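Thread on draining and refilling a sealed heating system, as I did ours in January. The boiler is an old Caron and the house is in Rendby, where the water is very hard. 1/6

Turn the boiler off and let everything cool. I left ours overnight. Attach a hose to the lowest drain valve and run it outside, downhill if you can. 2/6

Open the bleed valves upstairs first, then downstairs. Ours took more than 3 hours to empty. The water came out black for the first part, then brown. 3/6

I flushed it twice with clean water. Inhibitor goes in before the final fill. I used Doleo, 500 ml, poured in through the towel rail in the bathroom with a funnel. Put an old towel under it, it stains. 4/6

Fill slowly from the filling loop and stop at the pressure in your boiler manual. Close the bleed valves as water reaches them. Bleed again the next day and top up. 5/6

The back bedroom radiator used to be cold along the bottom and now heats evenly. Hall one still needs a new valve. The bathroom one is fine. The black tap on the bath is on a separate supply so none of this touched it. 6/6

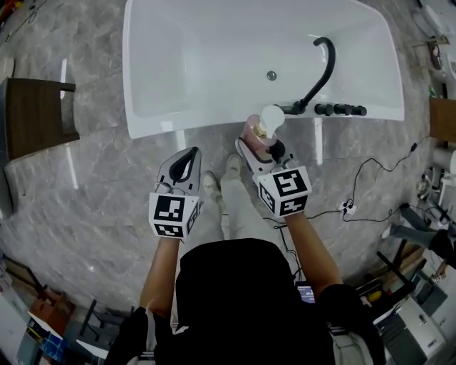
Atier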